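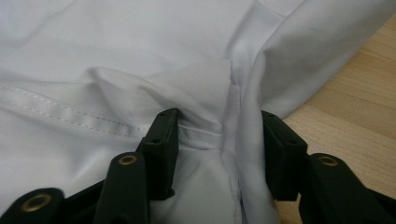 헬츠카, 흰색 면 셔츠 접기 작업 지침 개정

읽는 시간 2분

의류 세탁·정리 대행업체 헬츠카(Heltska)는 흰색 면 셔츠의 정리 및 접기 절차를 개정해 9월부터 프룸포트(Prumport) 작업장에 적용한다고 밝혔다. 개정 지침은 총 14개 항목으로 구성되며, 구김이 남은 상태로 입고되는 셔츠의 펼침 순서와 앞여밈단 정렬 기준을 새로 규정했다.

회사 측은 기존 절차의 문제점으로 펼침 단계의 편차를 들었다. 종전 지침은 셔츠를 작업대에 올린 뒤 깃을 기준으로 몸판을 펴도록 했으나, 원단이 한곳에 뭉친 상태에서는 깃의 방향을 확인하는 데 시간이 걸리고 몸판이 비틀린 채 접히는 사례가 있었다. 헬츠카가 상반기에 점검한 셔츠 1,654장 가운데 158장이 접힘선 불량으로 재작업 대상이 됐다. 불량은 앞여밈단 주변과 옆솔기 하단에 집중됐다.

개정 지침은 기준점을 깃에서 앞여밈단과 솔기로 옮겼다. 작업자는 먼저 여밈단을 찾아 위아래 방향을 정하고, 여밈단을 따라 원단을 가볍게 당겨 세로선을 확보한다. 이어 두 줄 스티치로 마감한 쌈솔 부위를 손바닥으로 눌러 펴고, 소매는 몸판 정렬이 끝난 뒤에 다룬다. 쌈솔은 시접을 감싸 박는 봉제 방식으로, 원단이 겹쳐 주변보다 두껍다. 이 부위가 접힘선과 비스듬히 만나면 포장 후 눌린 자국이 남기 쉽다.

원단을 집는 방법도 별도 항목으로 다뤘다. 한 번에 집는 폭을 좁게 유지하고, 집은 지점을 들어 올린 상태에서 옆으로 끌지 않도록 했다. 광택이 있는 고밀도 면직물은 집은 자리에 잔주름이 생기기 쉬우므로 놓은 직후 결 방향으로 쓸어 펴야 한다. 단추와 단춧구멍 부위는 집는 지점에서 제외된다.

조명 기준도 바뀌었다. 흰색 원단은 주름의 음영이 푸르스름한 회색으로 나타나 얼룩과 혼동될 수 있다. 지침은 작업대 전체에 고른 확산광을 쓰고, 변색이 의심되면 주름을 완전히 편 뒤 다시 판정하도록 규정했다.

지침 작성을 맡은 공정 담당 바실리스 라자레비치(Vasilis Lazarević)는 “접는 동작은 종전과 같고, 접기 전 정렬 단계가 바뀌었다”며 “여밈단이 곧게 놓였는지 확인하기 전에는 다음 단계로 넘어가지 않는다”고 설명했다.

시범 적용은 카디크(Cadik) 작업장에서 셔츠 1,043장을 대상으로 진행됐다. 회사는 재작업률을 집계 중이며 세부 수치는 공개하지 않았다. 색상 셔츠와 혼방 소재에는 당분간 종전 지침이 유지된다. 베리샤(Berisha) 작업장의 적용 시기는 정해지지 않았다.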